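3. How the spirits got made, and how we tasted them

3.1 The still and the wash

I should say up front that I came to this as a distiller first and a researcher a fair way second, so some of what follows will read more like shop talk than chemistry. My co-workers at Gedero have been patient about it.

The question in this section is a small one. If you take the same rye wash, run it through the same still, and change only where you make the cut from hearts to tails, how late can you go before a trained taster marks the spirit down? Everybody in the trade has an opinion on this. Mine, before we started, was that most small distilleries cut far too early because they're frightened of the wet-cardboard note, and throw a lot of good spicy flavour into the feints tank while they're at it.

We used the 2000 litre pot at Javley for all the runs. It's a plain old thing with a short neck and a downward-sloping lyne arm, so it carries more weight over than a tall still would, and I'd be careful about applying our numbers to anything with a column on it. The mash was unmalted rye with enough malted barley to convert it, milled the same morning it went in. We fermented on the grain with the house yeast, which we've kept going for longer than I'd like to admit -- it throws a bit of banana when it's warm, and a bit of clove when it isn't. I kept the fermenters in the cooler end of the shed for that reason.

Every ferment went 6 days. That's long by most standards, and it does let the lactic bacteria get a foothold, but I like what the extra acid does for the esters and I wasn't about to change the house style for a paper. We stripped each wash without cuts, pooled the low wines, and stirred the lot before splitting it up again for the spirit runs. Pooling was the best decision we made. It took the ferment-to-ferment wobble out of the comparison, and I'd recommend it to anyone trying this at home (well, not at home, you know what I mean).

3.2 The cuts

We made 5 versions of the spirit, named A to E, from the earliest tails cut to the latest. The heads cut stayed put for all of them. I made it by nose, then we held every later run to the same strength at the parrot, so that my nose being blocked up one morning couldn't spoil the whole thing. We had a proper argument over whether temperature at the top of the neck would have been the better marker. I still lean towards strength, mostly out of habit, though I can see the case for the other.

Each version was brought down slowly with rainwater that had been through the carbon filter, left in glass, and tasted unaged. I know, I know. Nobody drinks this stuff new except us. But wood covers a multitude of sins, and if you want to hear what a cut is doing you need to listen to it before the barrel starts talking. A portion of each has gone into small casks at Rao and will get its own write-up once it's old enough to be interesting.

3.3 The panel

Tasting was done at Prarkico in October, on a Friday, starting mid-morning before anyone had eaten a heavy lunch. The tasters all worked in distilling or blending and all of them had done the off-note training. Samples were poured at nosing strength into covered glasses and presented in a different order to each taster. Each version came round 2 times in the one sitting, without the panel being told, which gave us a rough idea of how far to trust any given palate.

Scores were given for cereal, spice, fruit, oiliness and what the sheet called "feinty", a word that means something slightly different to every distiller I've met. We spent about half an hour before the first pour agreeing on it. Damp cardboard and old leather were in. Tobacco was out, after some grumbling, and got written in the margin instead. I left the margin notes out of the analysis, but I read every one, and they were more use to me at the still than the scores were.

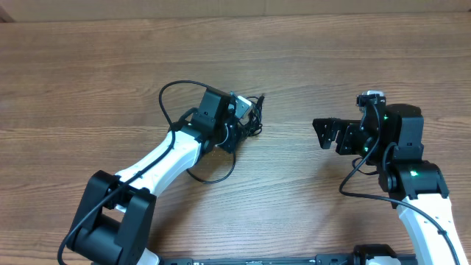
Figure 1. Bare wooden tabletop with two arms reaching in from either side.

3.4 What we left out

We didn't measure copper in the spirit, which I regret. A late cut spends longer in a still that's getting dirtier by the hour, and I'd have liked to know whether that shows up in the glass as sulphur. We did clean the pot between runs, with the same caustic wash and the same rinse, but a clean pot at the start of a run tells you very little about its state at the end.

We also stuck with a single batch of rye. The next harvest was drier and the grain came in smaller and harder, and I've already noticed it behaving differently in the mash tun -- stickier, if anything, and slower to drain. Whether the cut point shifts with it is the first thing I'd want to check before telling another distillery to move theirs.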